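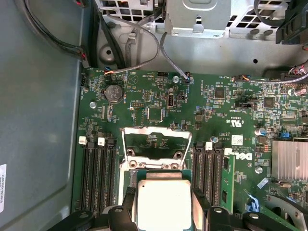
**Ticket 600 - CPU swap routine stops before placement**

Opened: Apr 22, 2018
Opened by: Kristine Ignacio, Sterby repair bench
Assigned to: Lacson (controls)
Priority: normal
Status: open

**Problem**

The arm picks the processor from the tray, carries it to the socket, then stops short and times out. No fault code, only "target not confirmed." The same routine ran fine in March on the bare practice board. It started failing when we moved to full Dell server boards in the chassis.

**What we need**

Sterby wants to know if the cell can do a CPU swap without a person at the bench. Right now the answer is no. Fan swaps and memory pulls are good enough to leave alone. Processors are not.

**Log**

*Entry 1 - Kristine*
Ran 44 attempts with the stock Hodilari motion file. It placed the part 16 times. The rest stopped above or just short of the socket. No bent pins so far. I checked the socket under the magnifier after each stop.

*Entry 2 - Lacson*
Please confirm the retention frame is open and upright before the arm comes in. If it leans even a little, the approach path gets blocked and the planner gives up without saying why.

*Entry 3 - Kristine*
Frame is open and standing up. The processor is between the fingers with the heat spreader showing, and the socket area is empty. I don't see anything in the way on the approach side. There are memory slots on both sides of the socket, so there isn't much room to come in from an angle.

*Entry 4 - Lacson*
Could be the vision step. The practice board had nothing shiny near the socket. Now you have the metal frame, the heat spreader and the chassis all reflecting. Turn the bench light down and try again. Leave the grip force alone for now.

*Entry 5 - Kristine*
Light down to 74 percent. Better, but it still stops. When it does go in, the placement looks square. I also moved the approach to come straight down, which costs over a second per cycle. Fine with me.

*Entry 6 - Lacson*
Then it's probably the match template. It was trained on the bare board. I'll retrain it on one in the chassis and send a new file. Pivetex makes a matte finger cover that may help with glare - I'll ask for a pair.

*Entry 7 - Kristine*
OK. Two other things while you're in there:

- The routine has no step for closing the frame. I still do that by hand, and the lever takes more push than the arm is set up for.
- It doesn't check which way the part is turned. It trusts the tray. If someone loads the tray wrong we will find out the expensive way.

*Entry 8 - Lacson*
Orientation check can go in with the new template. Closing the frame is a separate job, please open a ticket for it.

**Workaround**

Let the arm bring the part to the socket, hit pause, and finish by hand. Slower than doing the whole thing yourself. Use it only when collecting runs for Lacson.

**Next step**

Waiting on template file.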